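News > Tableware > Community Dining

Nidenley Community Dining
Thread: water service at shared tables

1/ Nidenley Community Dining is reviewing the jugs used at its shared tables. The posts below set out the position for member kitchens and for guests who have written to us on the subject. 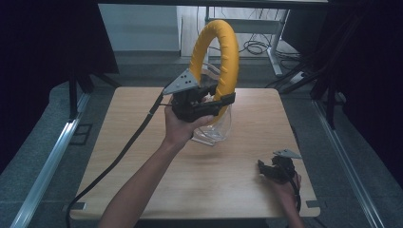
Clear plastic pitcher with yellow ring-shaped handle, above a light wooden tabletop.

2/ Glass jugs were withdrawn from the Ornance dining room in June. They remain in use at the Divinico hall until the present stock is retired. No further glass jugs will be ordered for either site.

3/ Clear jugs are preferred for water service. Table staff should be able to see from the end of the room when a refill is needed, and guests should be able to see what they are pouring.

4/ Handles have drawn the greater part of the correspondence. Of the 433 guests who returned a comment card, 263 asked for a handle that is easier to hold. Several mentioned arthritis. We are grateful for the care with which the cards were completed.

5/ The yellow handle is a large loop, with small dark notches or ridges along its surface. Kitchens trying jugs of this pattern are asked to record how guests pick them up: with one hand, with two, or with help from a neighbour.

6/ Strong colour on the handle is welcome. A clear jug on a pale table is easily overlooked, and guests with reduced sight have asked for something they can find quickly.

7/ Jugs should be set down towards the middle of the table and away from the corners. On the small square tables, one jug is sufficient. Long tables may have 2.

8/ Washing: please rinse by hand before stacking, and give attention to any ridges on the handle. Jugs should be stored upside down on the open racks and never nested inside one another.

9/ Our present estimate is that almost 2,000 meals will be served before the review closes. The Saraç kitchen will begin its part once its new shelving is in place.

10/ Comments from member kitchens should be addressed to Mathias Plattner, Dining Rooms Office, Nidenley. Guests may continue to use the cards at the serving hatch. Cards are collected at 3 pm.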